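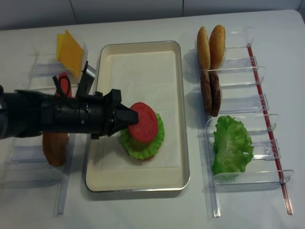
Assembly tray with lettuce and tomato in place, between the two clear ingredient racks.

Stellberg Burger Assembly Station

The Stellberg station is supplied to teaching kitchens and training counters where burgers are built one at a time. Each set consists of a rectangular tray with a thin metal rim and 2 clear acrylic racks, to be placed at either side of the tray.

Transparent dividers hold buns, patties, cheese and tomato slices upright, so that the next item can be identified and taken without disturbing its neighbors. Leaf lettuce may be laid across a lower slot. The order of ingredients is left to the kitchen.

The tray should be lined with a fresh sheet of white paper before each session. Racks are to be washed by hand in warm water with a mild soap and dried with a soft cloth. Abrasive pads will scratch the acrylic and must not be used.

Orders are handled by Negussie and are normally shipped within 17 working days. Replacement racks may be ordered singly. Institutions requiring 4 or more sets are asked to write to Rowena Belmonte, Equipment Supply, before the end of October.

Last updated: 2025-09-17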